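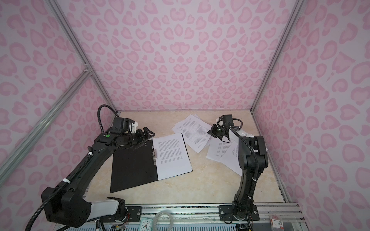

Lists > Bench Automation > Grippers and Wrists

Re: [grippers] Paper is harder than eggs
Last updated in May

Valeriano Palacios wrote:
> We are choosing between the stock parallel fingers and the
> Vorcombe soft pads for an office-chores setup. Two arms, wrist
> cameras, the usual. Our eggs and sponges go fine with either.
> Has anyone tried both on paper? My boss thinks paper is the
> easy part.

Valeriano,

Please invite your boss over. I will give him a stack of printouts and a clipboard and come back after lunch.

We have been at the clipboard job for most of the month. Two black arms bolted to the front rail, black grippers on both, pink spotted walls on three sides. The left arm goes for the clipboard, the right one looks after the loose pages. The pages are full of dense small print, and on a bad run they end up fanned out over the back of the table like a dropped deck of cards.

On the grippers. The stock fingers are fine on the board itself. It's stiff, it has an edge, everybody is happy. On a single sheet lying flat they are hopeless, as there is nothing to get under, and pushing harder only teaches the table a lesson. The Vorcombe pads can drag a sheet to the table edge and pinch it there, which looks clumsy and works 95 times out of a hundred. What they can't do is let go. The sheet sticks to one pad and comes along for the ride, and the next move puts it somewhere creative.

So we now run stock fingers on the left and swap pads on the right only for the sheet runs. I also tried the Coşkun fingertips with the thin steel nail. Lovely on paper, terrible for the paper.

The wrist camera matters more than I wanted it to. White pages on a cream marble-patterned top give it very little to go on, and when the sheets overlap it picks the wrong corner with great confidence. I'd change the tabletop before I bought another gripper. We haven't, of course – the tabletop comes out of a different budget.

Tie your cable sleeves down along the forearm and leave slack at the wrist. We lost 2 evenings to a sleeve that pulled tight on one particular reach.

Logs are in the Idcombe folder, run 1114 onward. Earlier ones are mostly me swearing at the force limit.

Lachlan Kinnear

Comments

dretimton_lab: Same trouble with letting go. A light dusting of chalk on the pads helped until it got into everything else.

V. Palacios: Forwarded to my boss. He asked if we could use thicker paper.

mk: Can you post the force limit you settled on for the stock fingers?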